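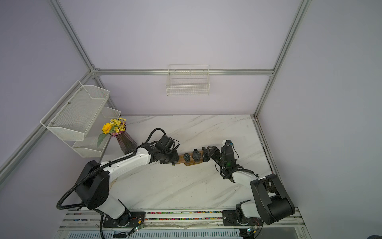 Does an awards nomination still make anyone watch a programme?

Less than the posters would have you think, and the bump rarely lasts beyond a fortnight.

Take *Ellwood*, the small-town comedy that picked up its first nominations in December after four series of being politely ignored. Its lead, Asif Durrani, told a breakfast show he heard the news while stuck in a car wash. A week later he told a podcast he'd been asleep. Both stories got a big laugh, and both were written up as exclusives.

I like Durrani. I like the show, or the first two series of it. But I have sat through enough of these campaigns to wonder who they are for. The jury that chose *Ellwood* has 438 members, and they were sent 640 hours of television to get through. You can do that sum yourself. Kumiko Kikuchi, who sat on it for three years before giving up her seat, says she watched the opening episode of most things and the whole of very few.

"You vote for what people are talking about," she told me. "And people talk about what they've been sent a hamper for."

The fan vote is no better. *Plurniditz*, the puppet drama that everyone under 20 seems to adore, won it with 3132 votes. The organisers had promised "a nation's verdict". Bultham, where I live, gets a bigger turnout for the parish by-election.

None of this will stop the speeches, of course. Durrani has already said that just being nominated is enough — he said it twice, in two different suits — and the channel has ordered a fifth series, set partly on a ski slope in Voratberg. I'll watch the first episode.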